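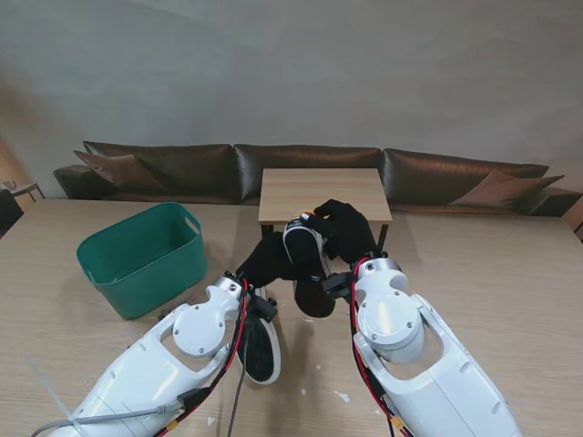 Ilham Osman wants to know if our Skulmont club tips work for regular human hands too. They do! I help out with the student robot project, and teaching a pair of arms to put shoes away has made me so much fussier about my own hallway (my kids are thrilled, as you can imagine).

Start with the table. Clear it first, then bring over one pair at a time – never a heap. Undo the laces before anybody picks anything up, and keep the left shoe on the left. We learned that one in September after a very long evening of swapped shoes.

Put knit gloves on the robot hands if the bare fingers slide on rubber. Ours get fuzzy, so I trim the loose threads with nail scissors.
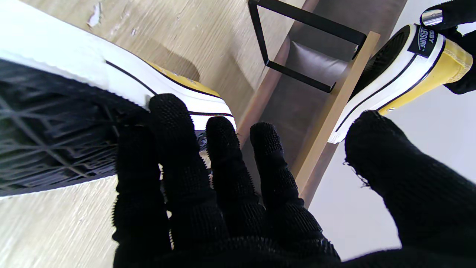
Yanti Lubis says to hold canvas shoes by the rubber part and leave the cloth alone, and I've come around to that. Fingers on the cloth leave dents and smudges, and the heel folds in if you squeeze.

Wipe the soles before practice, too. An old toothbrush gets into the tread, and a dab of dish soap takes care of the white edges. Let them dry overnight with the tongues pulled up.
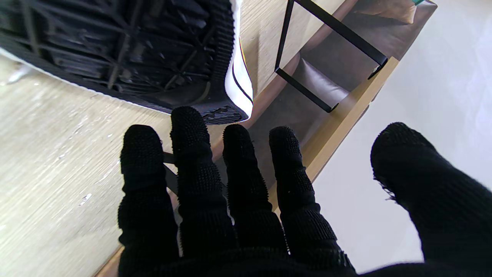
Gloved fingers right by the toe of a sneaker.

Next time we're trying boots, so send me your tricks for floppy tops!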